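# Bench Arm Tips: Mugs and the Mug Tree

Shop practice for a table-mounted arm handling household items. These points go with the Damwood bench rules and apply to any light arm with a two-finger gripper.

**Before power-on**

- Keep the emergency stop within reach of the operator and clear of cable coils. Test it at the start of every shift.
- Clear the table of everything the task does not call for.
- Route the arm cable with enough slack for full wrist travel. Tie it to the link, never across a joint.
- Mark the mug tree base position with tape on the Filen drawing, then check it against the table.

**Gripping a mug**

- Use enamel or steel for trials. Glass and thin china are not allowed.
- Approach from straight above at no more than 50 mm per second for the last stretch.
- Do not close on the handle unless the program was written for it.
- Set grip force at the lowest value that holds. Start at 3 newtons and step up.

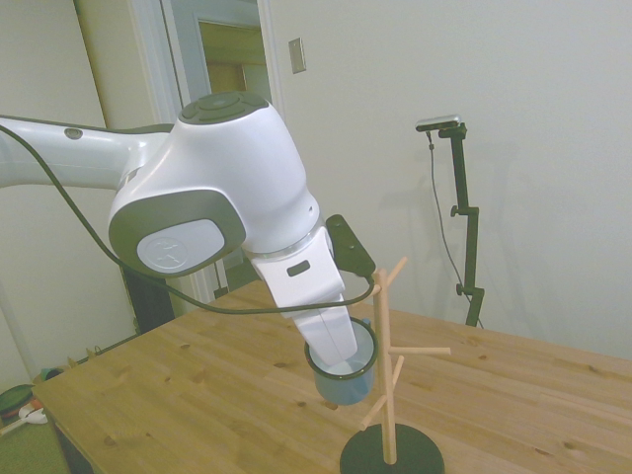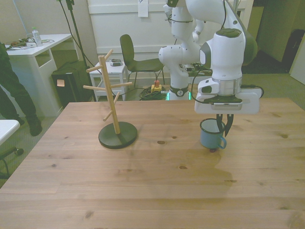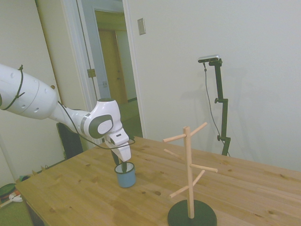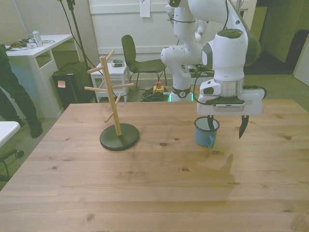

*Blue mug, gripper and mug tree on the pine table.*

**Hanging**

- Stop 300 mm short of the tree and confirm the peg number before moving in.
- Fill the lower pegs first. A mug on a top peg shifts the weight of the tree and may block the path to the pegs beneath.
- If a peg is struck, stop, back off by hand control and reset the tree to its marks. Do not resume from the middle of the program.

**People**

- Hands stay off the table while the arm is enabled. To move a mug by hand, disable the arm first.
- One person holds control. A second person may watch from outside the reach circle.

**Upkeep**

- Wipe fingertips with a dry cloth after each session. Replace the pads every 3,000 cycles.
- Check pegs for looseness each May, when the Kramer bolts on the table are retorqued.
- Enter faults in the Nilus log with the program name and peg number.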